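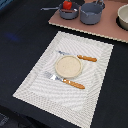

Ticket 3918
Subject: Wrist stops short of pick, then closes on nothing
Opened by: Joelle Akl
Assigned to: Tarek Dabbas
Priority: medium (was low, raised by Rania)
Status: open

Joelle Akl, Wednesday 9:40
Kitchen task, Bataineh arm, Flurkus gripper. On the pick step the arm goes down, halts above the item, closes, reports "grasp OK" and carries on to the place step with nothing in the fingers. Log shows no error. It did this 2 times before I hit stop. Restarting the controller made no difference.

Tarek Dabbas, 10:15
Probably lighting. Glossy toy food confuses the depth estimate. Try turning the lamp down and run again.

Joelle Akl, 10:50
Lamp down. Same result. I'd also point out that the lamp hasn't moved in weeks and the fault started this morning.

Rania Salameh, 11:05
We blamed lighting for the last ticket too, and that was a loose cable. Can somebody check what changed before we start moving lamps? The false "grasp OK" bothers me more than the miss. If it can't tell an empty hand from a full one, I don't want anyone reaching in on the strength of that message.

Tarek Dabbas, 11:30
Fair. Gada pushed a settings update overnight. Release note says "improved close-range behavior" and nothing else. Looking at the wrist camera now.

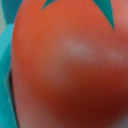 With the item this close, the view is nearly all one blurred orange-red surface. I don't see how anything gets a useful edge out of that. The update lets the wrist camera correct the approach right down to contact. Before, it handed over to the stored position earlier on. My guess is it loses the outline and decides it has arrived. Only a guess so far.

Joelle Akl, 13:20
Rolled back to the old settings file. First run picked normally. I'm not calling that a fix after one run.

Tarek Dabbas, 14:10
The grasp check is a separate problem. It reads motor current and passes anything over 797. Closing the fingers on air now peaks at almost 2000, so it passes every time. Old file had a different closing speed, which may be why we never saw this. Asked Najwa Qaisi at Belbridge whether 797 was ever tested or just typed in.

Rania Salameh, 15:00
Her answer was "it's the default." So no.

Leave the old settings on. Hands out of the work area unless the arm is powered off, whatever the screen says. Rawan Awad has the next shift and has been told. Ticket stays open until the grasp check fails properly on an empty close.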